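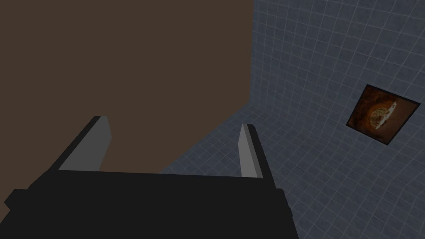

Randside Memorial Pages Support
Ticket: Tribute book missing entries and wrong order of photos
Product: Undomier Tribute Book (web editor and print export)
Status: Resolved
Priority: Normal, raised to High
Opened: Monday, March 17, 2025

Reported by the funeral home (Naseri office)

We have a family whose tribute book is due at the printer this week. The online memorial page shows 57 memories. The print preview only has 28. The family noticed before we did. They have asked twice whether the other memories were deleted. The obituary text itself is fine on the web page, but in the preview the second paragraph, with the surviving relatives, stops partway through the list of grandchildren.

What we tried before writing in:
Logged out and back in.
Opened the preview in a second browser.
Removed one memory and added it back. It did not show up in the preview either time.
Changed the book size from small to large and back again.

The service has already taken place, so the web page is final except for new memories coming in. Please do not change anything the public can see.

Support, first reply

Thank you for the details. I have opened the book on our side and I get the same count you do. Nothing has been deleted. All of the memories are stored with the page and I can read each one.

Two questions. Was the book created before the page was moved to the new Butum template? And does your office approve memories one at a time, or are they set to post on their own?

Please leave the removed and re-added memory as it is for now. I can use its time stamp.

Naseri office

The book was created in February, when the family first met with us. The page was moved to the new template after that, we think by your side. We did not ask for it.

Memories post on their own. We only step in if the family asks us to take one down. That has not happened on this page.

One more thing. The family says the photos in the preview are in the wrong order. The wedding portrait should come first and it is now near the back, after the fishing pictures.

Support

That explains most of it. When a page moves to the Butum template, memories left after the move are saved under a new page number. The book is still pointed at the old page number, so it only pulls in memories left before the move. Your re-added memory has the new number, and that is why it never appeared.

Steps taken so far:
1. Made a backup copy of the book in its current state.
2. Pointed the copy at the new page number.
3. Ran the preview on the copy.

Result: no memories at all. The export stopped with the message "entry too long for layout." I am looking for the entry that causes it. The public page has not been touched.
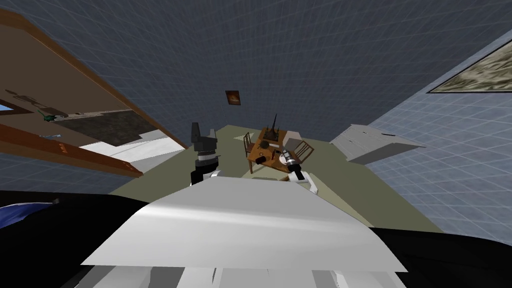
4. Ran the export in batches of 10 to narrow it down. The fifth batch failed and the others went through.
5. Went through the failed batch one entry at a time. The problem is a long memory from a former coworker. It was pasted in from a word processor and carries hidden formatting. The layout tool reads it as a single line with no place to break.
6. Cleared the hidden formatting in the copy only. The wording, spelling and paragraph breaks are the same as on the web page.
7. Ran the full export again. All 57 memories are in.

The cut-off paragraph in the obituary is a separate matter. The obituary box on the opening page of the book has a set height, and the text ran past the bottom of it. I switched that page to the two-page layout. The full list of grandchildren now prints, followed by the great-grandchildren and the line about donations.

Photo order is still open. The book sorts by upload date unless "Keep family order" is checked. It was checked on the old book, but the setting did not carry over. I have checked it again in the copy. Please look at the order and tell me if it matches what the family wants.

Naseri office

We went through the copy page by page with the daughter on the phone. All the memories she was looking for are there, and the grandchildren are all listed. The wedding portrait is first.

Two small things. The memory we removed and added back is now at the end, and it used to be close to the front. Also, the cover still shows only the years. The family wants the full dates of birth and death on the cover.

Does the two-page obituary add to the cost?

Support

I moved the re-added memory back to its original place, using the time stamp from the first posting. The candle icon beside it is back as well.

Cover dates are under Book Settings, Cover, Date Style. I changed it to the full date. Please check the spelling of the month and the day against your own records, as we only copy what is on the page.

There is no added cost. The price changes at 200 pages and this book is well under that.

The copy is now the live book. The old version is kept under Archived and can be removed whenever you like.

Naseri office

Dates are correct. The family has approved the proof and we sent the order this afternoon. Please leave the memorial page open for new memories. The daughter knows that anything posted from now on will not be in the printed book.

Support

Order received and in the print queue. The page will stay open.

Internal note: other Naseri pages moved to the Butum template may have books tied to the old page number. Sent to the Undomier team as a separate ticket, with this one linked. Until there is a fix, compare the memory count on the page with the count in the preview before approving any book started before the move.

Ticket closed.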